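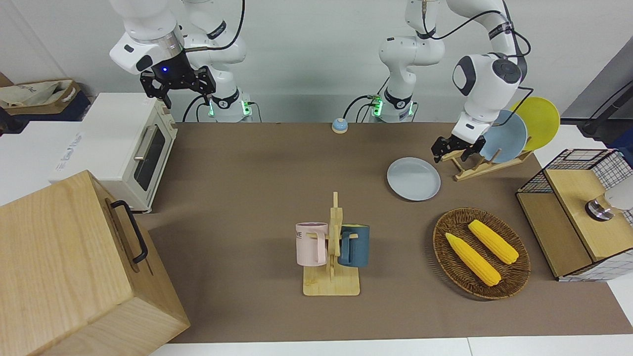

# Flalik Kitchen Table Episodes

Last updated: November

Category: Robot learning / Two-arm manipulation / Datasets

Hello, and thanks for stopping by! Flalik is a set of 2,000 recorded episodes of two arms doing small kitchen chores on a tabletop, gathered at Hiltuso by people steering the arms by hand. We made it because we wanted examples with a bit of everyday clutter in them, and the sets we had been training on were mostly colored blocks on a bare table (we love blocks, but you do get tired of them).

## What the arms do

There are 4 task families, and every episode belongs to exactly one:

- `plates` - move a plate between the mat and the wooden dish rack
- `mugs` - hang a mug on the mug tree, or take one off
- `basket` - put play food into the wicker basket or lift it out
- `bell` - tap the little service bell, usually tacked on after some other chore

Things that aren't part of the chore stay on the table anyway. A `plates` episode may well have corn in the basket and mugs already hanging on the tree, and the toaster oven sits at the left through all of it. We'd ask you not to crop these things away before you've tried training with them in. Our early models reached for the wrong object far too often, and the clutter is where they learned better manners.

## How it was collected

Each arm has its own operator handle, and one person drives both. Musyoka Lukumay wrote the steering software, which is called Rimico and lives in its own repository, and he also recorded most of the `mugs` family - getting a handle over a peg with a two-finger gripper takes more patience than you'd think. Faith Masanja ran the other three families and wrote all the task sentences.

Before each episode the operator reads the task sentence, sets the objects out by hand, and brings both arms up clear of the mat. Recording begins at the first movement and ends when the grippers are open and still. We shuffle the plates, mugs and basket between episodes. The robot bases and the fixed camera never move.

## What is in each folder

`joints.csv` has joint positions and gripper openings for both arms. `view.mp4` is the fixed camera. `task.txt` is the sentence in plain English, and `outcome.txt` says `done`, `partly` or `failed`. Left and right always mean the robot's own left and right, so they come out swapped when you watch the video. This has caught every single one of us at least once, Faith twice in the same afternoon.

## Please know before training

We kept 300 failed episodes in the release. Dropped plates, missed pegs, a basket dragged sideways, it's all there, and you can filter on `outcome.txt` if you only want clean ones. The two arms rarely work on the same object together, so please don't expect a model trained on this to learn handovers.

The loader script in `tools/` came over from our older Yousafzai project and still prints that name when it starts up. It's harmless, and one of these days we'll fix it.

Questions and corrections are very welcome. Open an issue and put the episode number in the title, and either Faith or Musyoka will get back to you.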